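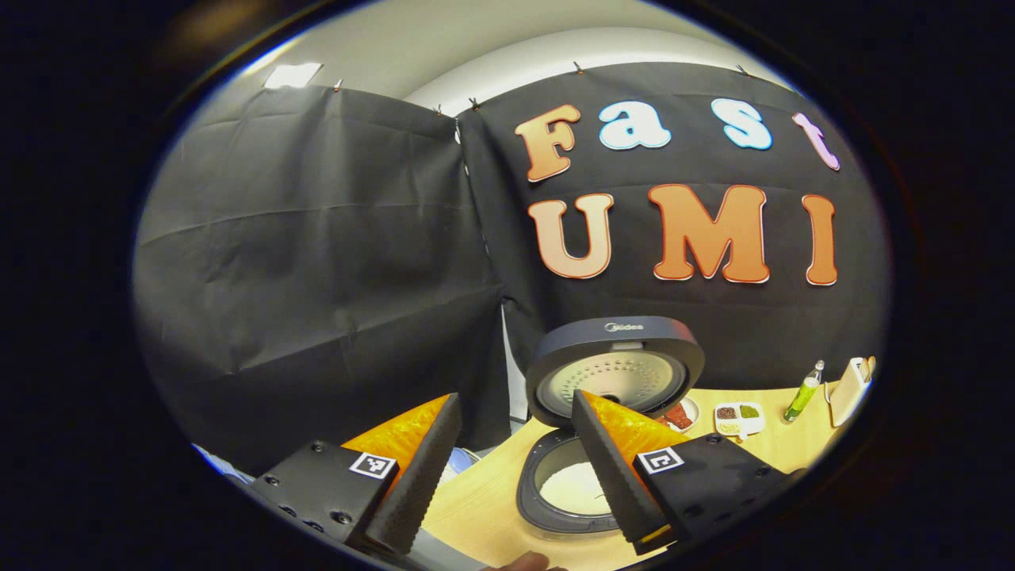 Metier > Posts > Thread

1/ Lunch table is set up for the month. Rice in the cooker, everything else within reach of it so people can stand in one spot and fill a bowl.

2/ The rice is plain white. I rinse it until I get bored, then soak it 20 minutes. The cooker is a Midea and I have no complaints.

3/ Beans and grains go in the divided tray. I used to put them out in separate bowls and the table filled up fast. One tray is easier to carry to the sink too.

4/ Letters on the dark cloth are staying up. They were a pain to get level, and the orange ones go with the table.

23 replies · 829 likes

5/ Toaster goes at the far right end. Bread people and rice people don't get in each other's way like that. Plate in the middle, bottle next to the tray.

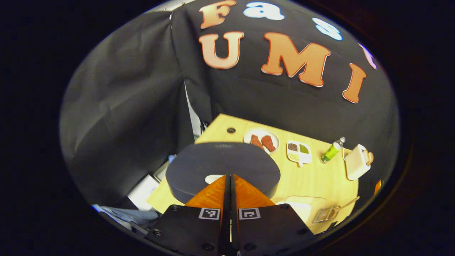
Liu: we do toast on its own table at Plodlow, crumbs end up in the rice otherwise. Also try a 6 minute rest with the lid shut before anyone touches it.

6/ Fair point on the crumbs. We only have the one table, so I'll put a board under the toaster. Will try the rest as well. I usually open it as soon as it clicks off and the top layer goes dry.

7/ Next is finding a second tray the same size. Falora had them in October, and I should have bought two.

Contact · © Metier · Back to top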